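Grestgate Rewire: Planning the Electrics for a Small Terraced House
Project report, second year, building services

Our brief was to plan a full rewire for a two-bedroom terrace on Grestgate, a street where most of the houses still have their old fuse boxes. I had never looked inside one before April and I loved it! Every circuit tells you what people owned when it was put in — one socket per bedroom, and a kitchen wired for a kettle and not much else.

We started with a room-by-room survey and a list of loads. The old layout had 4 circuits for the whole house. Our plan has 8, with the cooker, the shower and the smoke alarms each on their own.
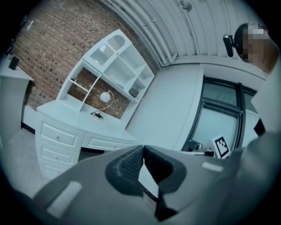
Ehsan Taheri wanted fewer. His view was that the upstairs and downstairs lights could share a circuit in a house this small, and that the money saved would be better spent on extra sockets in the back bedroom. We argued it over for most of a Tuesday and kept them separate, so that a fault upstairs won't leave the stairs and hall in darkness. He did get 2 more double sockets out of us, though.

Costing came next. We priced the consumer unit from Prasska and the cable and back boxes from Escobar, and the materials came to £1339 before labour. The cable was a bigger share than I expected, mostly the heavy run to the shower.
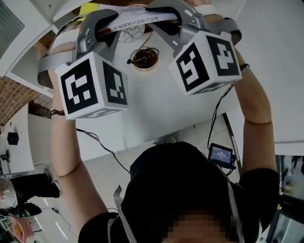
Cable routes took longest, and they were my favourite part. The floorboards upstairs run front to back, so crossing the joists means drilling, and the holes have to stay within the permitted zones. I drew three versions in Flillurico before the landing worked. The last one drops straight down beside the chimney breast and saves a whole wall of chasing — I was so pleased with that one!

Still to do: the test schedule, the labels for the new board, and a check on the earthing, which the survey sheet left blank.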